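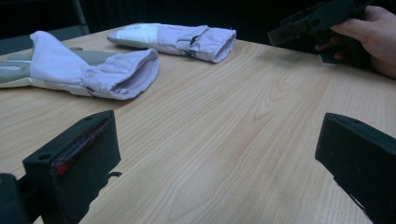
Sundeck structural foam core panels

Sundeck is a closed-cell PET foam core for sandwich construction in boats, small ferries and deck structures. Wallner supplies it as plain sheet, as scored sheet for curved work, and as cut kits made up to the customer's drawings. It can be used with polyester, vinyl ester and epoxy resins, by hand lay-up, vacuum bagging or infusion.

The panels are mostly used in decks, wheelhouse roofs, bulkheads and hatch covers. For hull bottoms in the slamming area, please ask for the heavier Stivura grade, which has its own data sheet and is stocked separately.
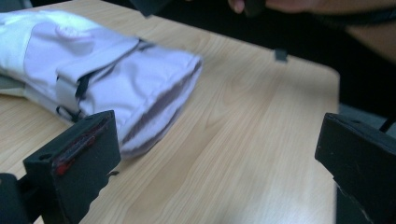
2 min read

Formats

Plain sheet is sanded on both faces and suits flat panels. Scored sheet is cut most of the way through in a square pattern and held together by a light glass scrim, so that it follows a curve in either direction. Lay it with the scrim on the inside of the bend where possible – the cuts then open towards the outer skin and fill more evenly with resin. Infusion sheet has shallow grooves on one face and small through-holes that carry resin to the lower skin.

Sheets can be bonded edge to edge for larger panels. We do this at our Pimoncombe works before cutting, and the joints are staggered unless the drawing says otherwise.

Data

Nominal density: 200 kg/m³
Standard thickness: 58 mm unsanded, 57 mm sanded both faces
Thickness tolerance, sanded: 0.5 mm either way
Cell structure: closed
Colour: pale green, may vary between batches
Other thicknesses: to order, subject to a minimum quantity

Variation in colour has no effect on strength. Values for compression, shear and tensile strength are given in the data sheet for each batch and should be used for design in place of any general figure.

Cut kits

Kits are machined from your files and delivered with every piece numbered on the upper face. The numbers match a laying plan printed at A3. Bevelled edges, rebates for inserts and cut-outs for deck fittings can all be included. We prefer DXF or STEP files, and we need to know which face of the panel the drawing shows. Most mistakes in kits come from a mirrored drawing, so we send a proof back before anything is cut.

A first kit takes roughly 2 weeks from approval of the proof. Repeat kits are quicker, as the cutting files are kept.

Handling and storage

Store the sheets flat, indoors and fully supported, in the original wrapping until needed. Bring them into the workshop the day before use. Remove dust with a vacuum cleaner or clean dry air – do not wipe with solvent. Prime the surface with resin before hand lay-up, particularly on scored sheet, where the open cuts take up more than people expect.

Offcuts free of resin can be returned to us for recycling. Ask for a bag with your order.

Ordering

Sundeck is sold by the sheet or by the pallet. Part pallets are wrapped on a timber base and there is a charge for packing. Kits are quoted individually.

For samples, batch data sheets or advice on choosing between Sundeck and Stivura, contact Tahsin Kodikara in technical sales. Please give the laminate on both sides and the resin you plan to use.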